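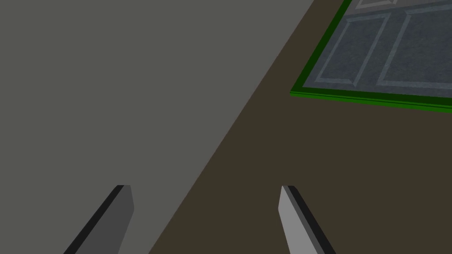

Figure 3. Simulated office, view from the gripper with the fingers open.

4.2 Changes in the work of the preparation staff

The Rostance unit took over the clearing and resetting of shared desks at the Lacroix site in July. Before that month the task belonged to the preparation staff, who did it between the departure of one team and the arrival of the next. Their other duties (mail, supplies, meeting rooms) were arranged to fit the gaps it left. The transfer of a single task therefore affected the order of the whole shift, and most of the remarks collected in the interviews concern this order and only in a minor way the robot itself.

The project agreement required that every new routine be rehearsed in simulation before it was used on the floor. Rehearsals were run in Pedesia, the simulation package already licensed by the site, and each routine was repeated 300 times. Routines that passed were entered in the shift plan by the supervisor. The preparation staff were invited to watch the rehearsals and to enter comments in a shared log, which held 778 entries at the close of the study. We coded all entries by hand. The largest group dealt with the placement of objects on desks: what may be moved, what must be left as found, and who is to be asked in cases of doubt.
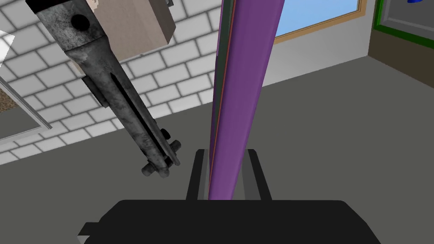

Entries of this kind are of interest because the knowledge they contain had not been written down before. Staff members knew which teams left papers out on purpose and which expected a bare desk, and they had learned it from one another or from complaints. Once the task was to be handed over, the same knowledge had to be stated in a form that an operator could enter as a rule. Several respondents described this as the first occasion on which they had been asked how the work was done. Others regarded it as extra work for which no time had been set aside, and the shift records support them: log entries were made mainly in the last 30 minutes of the shift, when the mail round was also due.

Moulin (Capucine Moulin, who conducted the interviews at Lacroix) noted a related difficulty in the division of responsibility. Under the earlier arrangement, a misplaced item was settled between the desk user and the person who had cleared the desk. Under the new arrangement the desk user reported to the supervisor, the supervisor consulted the operator, and the preparation staff were often asked to look for the item even though they had not handled it. 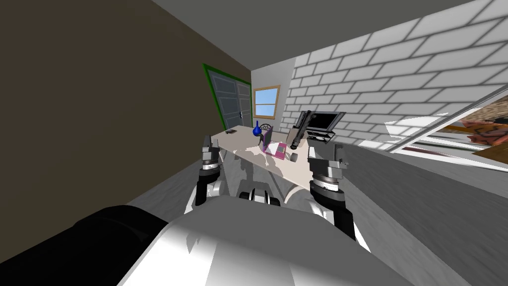

The rules for personal and shared items were the part of the handover that took longest to agree. The draft supplied by Culis, the contractor responsible for integration, sorted objects by size and weight alone. Staff objected that the sorting said little about how people treat their belongings. The rehearsal desk shows why the objection carried weight: a pink notebook lies flat in front of a purple box beside a blue vase, with a monitor toward the other end, and a rule based on size would separate these things without regard to which of them a returning worker expects to find untouched. The revised rules placed notebooks and other written material in a class of their own, to be left where they are unless the team has asked for a full reset. Vases and similar items were assigned to the room and could be moved within the desk.

The revision also changed the standing of the preparation staff in the project. From that point one member of each shift attended the weekly review with the operator and the supervisor, with the right to hold back a routine until a comment had been answered. The arrangement was not part of the original agreement and carried no change in pay grade. In the final interviews, respondents on the early shift described the review as useful, while those on the late shift, whose hours overlapped with it only in part, reported that decisions reached them after the routine was already in the plan. Section 4.3 considers the late shift separately.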